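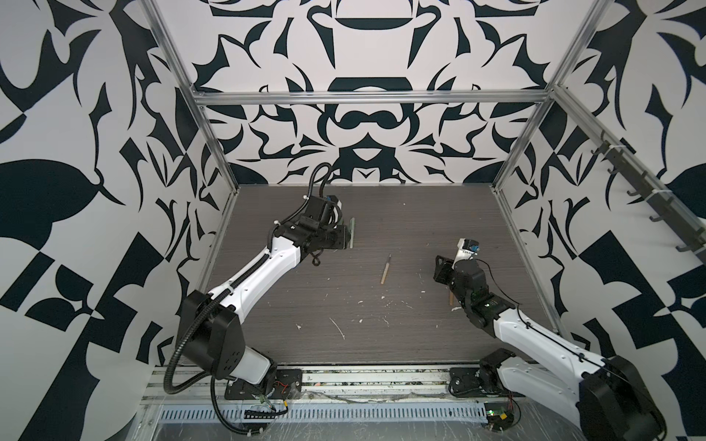 Print this thread | E-mail this thread

Big black-and-white pattern in a tiny powder room: talk me into it (or out of it)
Started by Clodagh Scanlon, Rulville, April

clodagh_s
OK wallpaper people, I need you! We have a powder room off the kitchen that has been beige since we moved in, and I have fallen completely in love with a paper called Trirkell. It's black on white, huge swirly leafy shapes, the kind of thing you'd see in an old hotel lobby. I taped the sample up next to the mirror last night and kept finding reasons to walk past it. My husband says it will be like brushing your teeth inside a chessboard. My sister says go for it but only on one wall. The budget is $400 for everything, paste and tools included, and I've never hung paper in my life (I have painted every room in this house, so I'm not scared of a ladder). All four walls or one? And is a big pattern a terrible thing to start with?

JSperling
All four! Please, please all four. A powder room is the one place in the house where you can go wild, you're only in there a few minutes at a time and guests love it. Mine is navy with giant cranes and people come out smiling. One accent wall in a room that small looks like you ran out of paper.

benw_paperhanger
Going to disagree with Jana a little. I like bold paper as much as anyone, and I've hung a lot of it, but four walls of a large repeat means every corner is a place to go wrong, and a powder room has a sink, a toilet, a door and a light switch all fighting you. For a first job I'd do the wall behind the toilet, live with it a month, then decide. Buy all the rolls now though, and check that the run number on the labels is the same on every one. Black inks can shift between runs and you will see it at the seam.

clodagh_s
Ooh, I didn't know that about run numbers. Writing it down. The sample says the repeat is "straight match," does that help me?

benw_paperhanger
It does! Straight match means the pattern lines up straight across at the same height on every strip. Drop match is the one that makes beginners cry. Cut each strip with 4 extra inches top and bottom and you'll be fine.

UteH
I'm on team all-four, and I say that as someone who has made every mistake there is.
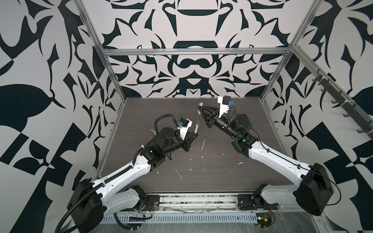
Where you put your first strip matters more than how many walls you cover. Everyone wants to start in a corner because it feels tidy, and then the pattern lands wherever it lands on the wall you look at most. Find the middle of that wall, drop a plumb line, and work outward both ways. With a mirrored design it pays off like crazy: look at how the black flourishes and crescents on that back wall answer each other left and right of a vertical center line, with the bowl shapes and the spikes in between. Your eye goes straight to the middle. Shift that sideways by a hand's width and it would bug you every single day. The side walls can be looser, similar swirls and leaves are enough to tie it all together.

JSperling
Ute, YES. I started my cranes in a corner and there is half a crane over my faucet. I love him, but he's half a crane.

jhonatan.cuervo
Question from a renter lurking here. Does any of this work with peel-and-stick? I've got a hallway with a ceiling at 79 inches under the duct and I want something loud in there so badly.

UteH
It works, but buy the thick kind. I used a peel-and-stick from Mividari in my pantry and the thin spots showed every bump in the old paint. Wipe the wall down first, let it dry overnight, and peel only the top foot of backing before you line it up. With a low ceiling I'd go for a design that climbs, leaves or stems, so your eye keeps moving.

benw_paperhanger
I'd stay away from peel-and-stick with a centered pattern. It stretches when you pull it to reposition, and once it has stretched it won't match the next strip. Paste-the-wall is kinder. You can slide it.

jhonatan.cuervo
My landlord would have opinions about paste, haha. But noted on the stretching, I'll go slow.

UteH
Ben, I have slid peel-and-stick plenty! You have to lift it all the way back up to where it was lying flat. Pulling from the bottom corner is what stretches it.

benw_paperhanger
Fair enough, you've got more patience than I have.

clodagh_s
You are all wonderful. I measured last night and all four walls fit in the budget if I borrow a smoothing brush. So I'm doing it, starting in the middle of the sink wall! Paste question: the store in town only carries Wendt, in a tub, ready mixed. Any good with dark ink? I'm worried about it squeezing out and leaving shiny marks on the black parts.

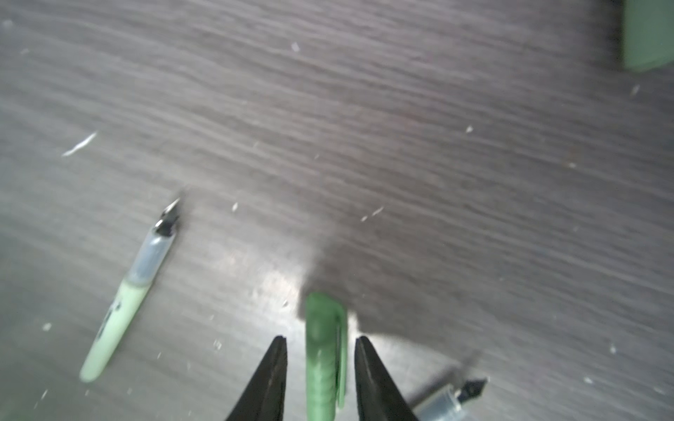

Also, how long do I have before it grabs? I'm slow and I like to stand back and look at things.

benw_paperhanger
Haven't used that one, so read the tub. With most ready-mixed pastes I plan on 15 minutes to get a strip where I want it, less if the heat is on. For squeeze-out, keep a bucket of clean water and a real sponge next to you and blot the seam right away. Don't rub. Rubbing is how you get shine on black. Change the water more than you think you need to.

JSperling
And color the edges! Run a gray chalk pencil down the cut edge of each strip where the black hits the seam, very lightly. White paper edges show up as little lines on a dark pattern, and it takes no time at all. Test on a scrap first so you know it won't smear.

benw_paperhanger
Good tip. Chalk, never marker. Marker bleeds into the white and you can't get it out.

UteH
Prime the beige first too, Clodagh. A wallpaper primer, one coat, so you can get the stuff off again someday if your husband wins the chessboard argument.

clodagh_s
He just read this over my shoulder and asked if he can pick the towels. I said yes, as long as they're yellow! Primer goes on tomorrow morning, and I'll post when the first strip is up.

Print this thread | E-mail this thread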